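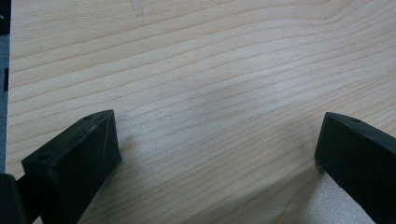 Caring for Bare and Oiled Wood Tabletops

Updated 25/01/2020

Pale wood tables show everything. Pencil, tea, newsprint and the ring from a flowerpot all end up in the surface sooner or later, and most of it can be dealt with using things already in the house. These tips are for bare, oiled or waxed tops. If yours has a thick, glassy varnish, treat it as varnish and leave the sandpaper in the drawer.

Everyday cleaning

Wipe with a cloth wrung out in warm water and a drop of dish soap, then go over it with a clean damp cloth and dry it straight away. Work along the grain. Skip the green scouring pads, and skip anything with bleach in it. Crumbs and grit should be brushed off first or they will scratch.

Pencil and pen

A white vinyl eraser lifts most pencil. Use light strokes and brush off the crumbs. Pink erasers can leave a smear on bare pine. Ballpoint is harder -- try rubbing alcohol on a cotton swab, and test it on the underside first.

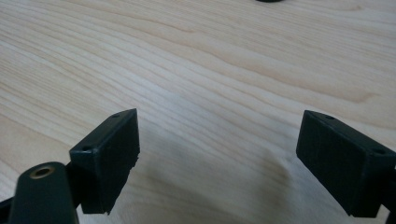 Photo: Stasovico

Water rings

Leave a new ring alone overnight. Many fade by morning. If it is still there, put a dry cotton cloth over it and pass a warm iron across for a few seconds, no steam. Lift, look, repeat. Black rings have usually reacted with iron in the water or the pot and will need sanding or oxalic acid. Wear gloves for the acid and read the label.

Dents

Put a few drops of water in the dent and let it soak for 10 minutes. Lay a damp cloth on top and touch it with the tip of a hot iron. The fibers swell back up. This works on softwood unless the fibers are cut. Let it dry for a full day before sanding.

Oiling

We use Sallier table oil at home, but any oil sold for indoor furniture will do. Put on 2 thin coats with a lint-free rag and wipe off the extra after each one. Sticky tables are nearly always tables that were not wiped. Spread used rags flat outdoors to dry -- a wadded oily rag can catch fire by itself.

Do the job in November if you can, before the heating has been on for months and the boards start to shrink.

Next page: Getting candle wax out of a tablecloth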